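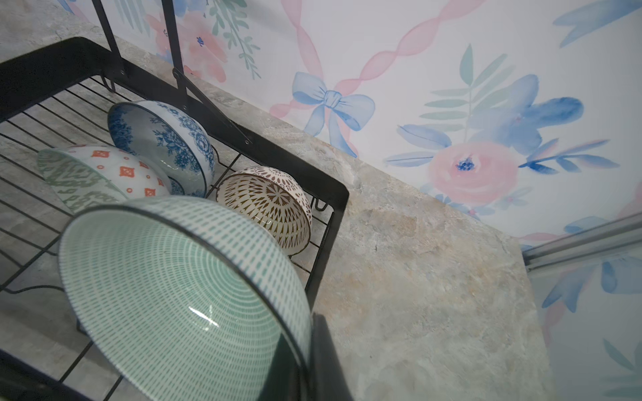

Where Does the Water Go?

You wash a bowl, you put it on its side, and you go away to play. When you come back, the bowl is dry. Nobody wiped it. So where did the water go?

Maybe you think it all ran down. A part of it did. Water is heavy, and it likes to travel to the lowest place it can find. But after the big drops run away, a thin wet skin stays on the bowl, and small drops stay with it. These also disappear, and they do not go down. They go into the air.

The name for this is evaporation. You say it like this: ee-VAP-or-AY-shun. In this article we will look at how it works, and at the end you can try it yourself.

Very small pieces

Water is made of very, very small pieces called molecules. They are so small that you can't see one, even with a good school microscope. In one drop there are more molecules than there are people on Earth. Many, many more!

These molecules never stand still. Think about a playground at break time. Some children walk slowly, some run, and a few run so fast that you must jump out of their way. The molecules in a drop are like this too. They push each other and they change speed all the time.

The molecules also hold on to each other a little, like children who hold hands. This is why a drop stays together in a round shape. But sometimes a very fast molecule comes to the top of the drop, and it has enough speed to break free. It flies off into the air. Then another one goes, and another one. The drop becomes smaller and smaller, until it is gone.

When water is in the air in this way, we call it water vapor. You cannot see it. It is in your room now, and you breathe some of it in and out.

But doesn't water have to boil?

Many children ask this, and it is a good question. When water boils in a pot, it turns into vapor very fast, and this happens inside the water too. That is what the bubbles are. Evaporation is slower and quieter. It happens only at the surface, and it does not need a hot stove. A puddle on the street never boils, but it dries anyway.

Even cold water evaporates. On a cold day in October, wet socks on a line will dry if you give them enough time. You will only need to wait longer than in summer.

What makes it faster

Heat is the first thing. When water is warm, its molecules move faster, so more of them can break free. A plate that you washed in hot water is warm itself, and it dries sooner than a plate from cold water.

Wind is the second thing. When molecules leave the water, they stay close to it for a moment, and some of them fall back in. Moving air carries them away. In the windy town of Fanov, people say that a bedsheet is dry before you finish hanging the next one. This is a joke, of course, but the wind there really does a lot of work for them.

Space is important too. Pour a spoon of water on a wide plate, and a spoon of water in a narrow glass. On the plate the water is spread out, so many more molecules are at the surface and can leave. The plate will dry first. It is the same when you crush a wet towel into a ball — the middle stays wet for days and begins to smell bad. Hang it open, and it dries well.

Why not always the same?

Air can already be full of water vapor. We say that such air is humid. If the air is very humid, almost as many molecules come back to the drop as leave it, and the drying is slow. This is the reason that towels in a bathroom stay wet after somebody takes a long hot shower. Open the window, let the humid air go out, and they will dry better.

In the village of Medum, near the lake, the mornings are full of fog. People there do not hang their washing before lunch, because in the morning the air has no need of more water.

A cold surprise

Put a little water on the back of your hand and blow on it. It feels cold! When the fastest molecules fly away, the slower ones stay behind. Slower molecules means cooler water, and the cooler water takes heat from your skin. Your body uses this every time you sweat. A dog has not much sweat, so it opens its mouth and pants, and the water evaporates from its wet tongue.

White spots

Sometimes a glass dries and you find small white spots on it. Water from the tap has tiny amounts of minerals in it, which come from rocks under the ground. The water can fly away but the minerals can't, so they stay on the glass. They do not hurt you. The sea works the same way, and people get salt from it by letting sea water dry in the sun.

Try it yourself

You need 5 small plates that are the same, a teaspoon, and some water. Put one teaspoon of water on every plate. Then choose a different place for each one:

on a sunny window
in a dark cupboard
in the fridge
near a fan (ask an adult to switch it on)
in the bathroom

Before you start, write down which plate you think will be dry first and which will be last. Look at them every hour and write the time when each one is dry. One or two may need the whole night.

If your answer was wrong, do not erase it. Scientists keep their wrong guesses too, and they think about them.

Words to remember

Molecule: a very small piece of water or of another thing.
Evaporation: when water leaves its surface and goes into the air.
Water vapor: water in the air that you cannot see.
Humid: with a lot of water vapor in it.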